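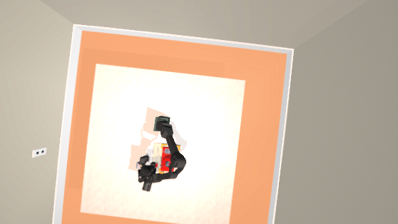

White mat, orange floor.

The Well at the Hägglund Place

Uriel Barajas bought the Hägglund place in the spring and the well went bad in September. The pump ran and ran and the kitchen tap coughed out air and a little brown water. He shut off the breaker and went outside and stood by the well cap with his hands in his jacket pockets.

He called the company in Gestovik whose sticker was on the pressure tank. The woman who answered said they hadn't drilled in four years, they only did septic now. She gave him a number for Remo Lehner in Trornville.

"Is he good?" Uriel asked.

"He drilled the one you've got," she said.

Lehner came the next morning in a white truck with a dented tailgate. He was older than Uriel had expected, over seventy, and he wore a canvas coat buttoned to the neck. He didn't shake hands. He walked past the house to the well, unbolted the cap, and lowered a weighted tape down the casing until it went slack.

"How long have you been out here?" he said.

"Since April."

"You water a lawn?"

"No. A garden. Some tomatoes."

Lehner reeled the tape back up and wiped it with a rag as it came. He wrote a number inside a matchbook cover and put it in his coat.

"It's down," he said. "They're all down on this side. Wernano Creek's down to rocks by the bridge, did you see that?"

Uriel had seen it. He had thought it was like that every year.

"What I can do," Lehner said, "is drop the pump. There's thirty feet of hole under where it's sitting. Old Hägglund wanted it high. He thought it would be easier to pull."

"Was it?"

"He never had to pull it."

They sat at the kitchen table and Lehner worked out the price on the back of an envelope that had come from the county. It took him a long time. There was pipe, wire, a new torque arrestor, a check valve, and a day for him and a day for his nephew. He turned the envelope around and pushed it across. It said 1,475.

Uriel looked at it. He had $1,071 in the checking account and the truck payment came out on the first. He got paid on the fifth. He didn't say any of this, but he looked at the envelope for longer than he needed to.

"I could be the second man," he said. "If that's what the nephew is for."

"Have you pulled a pump?"

"No."

"Have you got a bad back?"

"No."

Lehner took the envelope and crossed out a line and did the sum again. Then he asked if there was coffee, and Uriel said there would be if there was any water, and Lehner went out to the truck and came back with a thermos and two cups.

They started at seven the next day. Lehner had a tripod with a hand winch on it, and he set it over the casing and checked each leg by kicking it. The pipe came up in lengths, black plastic, slick with something reddish. Uriel's job was to hold it while Lehner set the clamp, and to walk each piece back over the grass and lay it down straight. By the third one his sleeves were soaked to the elbow. The water was very cold and smelled like a coin.

Lehner talked while he worked, mostly about the ground. He said there was clay to forty feet and then a layer of blue shale that broke a bit on him, and then gravel. He remembered the day he hit the gravel. Mrs. Hägglund had come out with a pie tin and held it under the discharge, and they had all drunk out of it, though it was half mud.

"What kind of people were they?" Uriel asked.

Lehner thought about it. "He was tight," he said. "She was all right. She used to write to my wife."

"About what?"

"I never read them."

The pump came up a little before noon. It was a steel cylinder as long as Uriel's arm, and tied around the top of it, with several turns of wire, was a small brass key. Lehner held the pump against his knee and bent down to look.

"Did you put that there?" Uriel said.

"No."

"Who did?"

"Had to be him. He helped me set it. I went up to the truck for tape." Lehner cut the wire with his pliers and dropped the key in Uriel's hand. "It's your house."

It was a flat key, too small for a door. Uriel rinsed it in the bucket and put it in his shirt pocket. They ate sandwiches on the tailgate. Then they spliced the wire and added the new pipe and sent everything down again, thirty feet lower than before, and Lehner tightened the cap and told Uriel to go in and throw the breaker.

The tap spat for a while. It ran brown, then the color of weak tea. Uriel left it running and went back out.

"Give it an hour," Lehner said. "Don't wash anything white in it this week."

Uriel wrote him a check on the hood of the truck. He had to ask how to spell Lehner, and then he had to ask the date, and Lehner had to look at his phone for it. Sep 23, 2024. Lehner folded the check once and put it in with the matchbook.

"You going to look for what it opens?" he said.

"I guess so. Would you?"

"I'd want to know if it was in the wall by the stove. He had that wall open the same summer. Told me it was mice."

He got in the truck. It took two tries to start. Uriel watched him go down the drive and turn toward Trornville, and then he went in and held a glass under the tap. It was nearly clear. He drank half of it and poured the rest out.

The wall by the stove was beadboard, painted green a long time ago and then white. He knocked along it with his knuckles, low to high. Around the height of his belt the sound changed. He knocked on either side to be sure of it. Then he moved the kettle and the dish rack out of the way and went to find the flat bar.

The first board came off in one piece. Behind it were newspapers, packed tight and dry, and he pulled them out by the handful and let them fall on the floor. Behind the newspapers was a gray metal box with a handle on the lid. It was heavier than it looked. He set it on the table next to Lehner's envelope and sat down in front of it.

The key went in but it wouldn't turn. He took it out and put a drop of cooking oil on it and tried again, slowly, and it turned.

There were letters in it, tied up in bundles with kitchen string. They were stamped and sealed, and none had a postmark. He lifted out the top bundle and read the address. Mrs. R. Lehner, Trornville, in blue ink, and the same on the one under it.

Uriel put the lid down. The tap was still running. He got up and shut it off, and looked for the number the woman in Gestovik had given him.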